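# Meet Dosus, a Robot Kit With Two Arms

Some robots roll across the floor. Dosus stays at a table and uses its arms. It is a kit made by a company called Ulgate, and schools can rent it for a month.

Each arm ends in a gripper. A gripper works a bit like your thumb and first finger. It has two fingers that open wide, move to each side of an object, and then close. 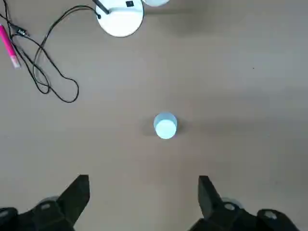
*The gripper's two black fingers, spread wide apart, with a small cup on the table.*

Picking up a cup is easy for you. A robot has to get a lot of things right – where the cup is, how far to reach, and how hard to squeeze. If it squeezes too hard, a plastic cup can bend. If it doesn't squeeze hard enough, the cup slips.

Hacer Soylu teaches people how to use the kit. She says a new job can take 1,000 tries before the arm does it well. "Kids ask me if the robot gets bored," she says. "It doesn't. I do, a little." 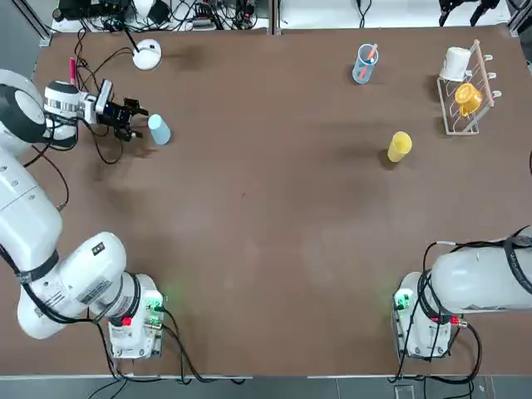
Photo: Ingvar Hviid / Ulgate

The arms are white, and a green light glows at the base of each one. The light blue cup is next to the left arm's gripper. The yellow cup is farther away.

**Who is it for?** Ages seven and up, with an adult at the table.

**What comes with it?** Two arms, the cables, and four practice jobs. The first job is moving a cup from one spot to another.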